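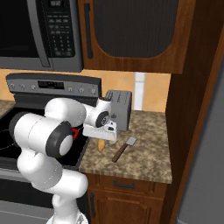
Dexter Manalastas wrote in to complain that the last edition of this section told him how to zero the scale and left out when, so that he sold cherries for a whole Tuesday with the weight of a wet cabbage leaf added to every bag. Fair point, Dexter. Steps 5 and 6 have been rewritten.

Section 4: Setting up the Skemden scale on a market stall

This section covers the counter model with the pole display. If you have the hanging model, go to Section 5 and bring a taller friend.

What you should have

Scale body
Steel weighing plate
Pole display and two screws
Battery pack and charger
Key overlay sheet
Test weight, 16 ounces, in its own little bag

The test weight looks like something you could safely leave in a coat pocket. Please don't.

Before you start

Charge the battery pack overnight. The light goes from amber to green when it is full. A flashing amber light means the pack is not seated in the charger, however firmly you believe you pushed it in.

CAUTION: Do not charge the pack inside the cold room. Do not charge it under the stall next to the flower buckets either.

Placing the scale

1. Put the scale on the flattest part of the counter. Trestle tables sag in the middle, so choose a spot over a leg.

2. Turn the four feet until the bubble in the level window sits inside the ring. Touching the ring is not inside the ring.

3. Fit the pole display with both screws and turn it to face the customer. Inspectors check this first, and they check it from the customer's side.

4. Drop the plate onto its pins. It should sit without rocking. If it rocks, lift it and look for grit, string or the stem of something.

Note: On windy days keep the scale on the sheltered side of the stall. A light breeze under the plate will make the last digit wander, and the customers who notice will be the ones buying saffron-priced mushrooms.

Switching on and zeroing

5. With the plate clean and empty, hold the ON key until the display shows dashes, then a zero. Leave the scale alone for two minutes.

6. Press ZERO. Do this at the start of trading, again after every wipe-down, and any time the scale has been moved. If a leaf, a price tag or half a radish is on the plate when you press it, the scale will take your word for it.

7. Put the test weight in the center of the plate. The display should read 1.00 lb. Try it again near each corner. If any reading is off, level the scale and repeat from step 5. If it is still off, stop trading on it and call the Cleken service desk.

CAUTION: The scale is rated to 26 pounds. A full crate of potatoes is over the limit and so is a small child. Split large orders and weigh them in parts.

Entering your prices

The keypad stores 100 items. You can load them by hand or copy them from another Skemden scale using the cable sold separately (we know).

8. Press MENU, then PRICE. Enter an item number, press OK, and type the price per pound.

9. Choose WEIGHT for loose goods or EACH for lettuces, melons and anything sold by the piece. The scale starts every item on WEIGHT, and it will happily sell a pineapple that way.

10. Press SAVE after each item. Pressing it once at the end saves the last one.

11. Write the names on the overlay sheet in pencil. Strawberries may be on key 3 in July, but you will want that key for sprouts sooner than you think.

Note: Stallholders at Pangaribuan Market share a price list. If you trade there, keys 1 to 33 are set aside for the common lines, and your own goods start at 34. Changing a common key on your scale does not change it on anyone else's, though it may start a conversation.

Setting the container weight

12. Place the empty bag or basket on the plate and press TARE. The display returns to zero and a small T lights up on the left.

13. Fill the container, read off the price, and take it away. The display now shows a minus figure. This is normal and you don't owe the customer money.

14. Press TARE again with the plate empty to clear it. If the T is still lit, it has not cleared.

Paper bags and Drolledov punnets weigh different amounts, so set the tare again when you switch between them.

At the end of the day

15. Press MENU, then TOTAL, and copy the figure down. Totals are wiped at midnight.

16. Lift off the plate and wash it in warm soapy water. Wipe the body with a damp cloth. Do not hose the body, including quickly.

17. Remove the battery pack and carry the scale by its base. The pole is not a handle, and replacement poles are listed in Section 9 with their prices.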